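Kerkotell Glossary of Household Woodworking Terms
README and data card

Status: released. Last revised May 16, 2020.

Summary

The Kerkotell Glossary is a text dataset of everyday terms for hand tools, joints, fastenings and small wooden household goods. It was compiled from printed newsletters, parish workshop notices and repair manuals held in the Weten reading room. Each entry gives a headword, its spelling variants, a short definition, a source reference and, where one exists, a cross-reference to a related term. The glossary is intended for dictionary work, for the indexing of local history collections and for teaching.

The compilers have kept to terms found in print. Words known only from conversation are excluded, even where they are in wide use. Trade names are excluded unless the source uses them as common nouns.

Sample source text

The passage below is reproduced as transcribed, with its original reference. It is typical of the shorter sources in wording and length.

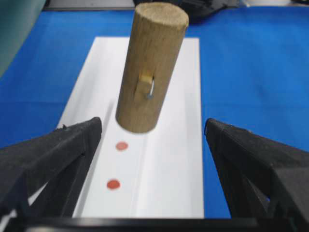
Parsa Workshop Letter, vol. 4, no. 2, p. 20

Peg. A small piece of wood driven into a hole or slot to hold two parts together. Older members say "pin" for the same thing, and in the northern villages "pin" is kept for metal only. Members sending in reports should write down the word as they hear it and say what it was used for. Reports received after October will be held over.

Fields

id: a number that is never reused, including after an entry has been withdrawn.
headword: the form found most often in the sources.
variants: other spellings, separated by semicolons.
definition: written by the compilers in plain English, no longer than 40 words.
source: title, volume, number and page.
see_also: the id of a related entry. This field may be blank.
status: one of accepted, disputed or withdrawn.

Files are supplied as comma-separated text in UTF-8. Line breaks inside a definition have been replaced by single spaces. Quotation marks in the sources have been made straight.

Method

Sources were typed by hand and read against the original by a second person. Where the two readings differed, the page was consulted again and the reading agreed upon was entered. Obvious printing errors were corrected in the headword and retained in the variants field. Hyphenation follows the source in variants and the house style in headwords, so that "peg hole" and "peg-hole" may both be found under one entry.

Definitions were drafted by Firouzeh Shokri and reviewed at the Grirneto office before release.

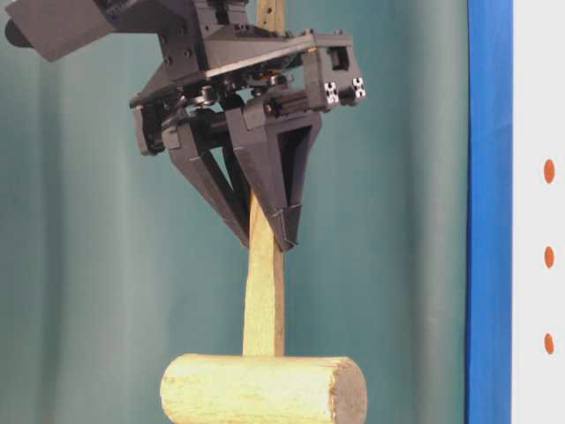
Grirneto replied to the draft that "mallet" and "beetle" ought not to share an entry, as the newsletters use the second word only for the heavy tool swung with both hands, and asked that the two be separated before release. The change was made. Each entry now refers to the other.

Known limitations

The sources are uneven. Nearly 40 percent of accepted entries rest on a single newsletter, and a word's absence from the glossary should not be taken as evidence that it was not in use. Terms for joints are better covered than terms for finishes. Regional labels appear in definitions only where the source itself names a region.

Terms of use

The glossary may be copied and adapted for any purpose, provided that Kerkotell is credited and changes are noted. Source passages remain subject to the terms set by their publishers. Corrections should be sent to the Weten reading room in writing, quoting the entry id and the page on which the correction is based.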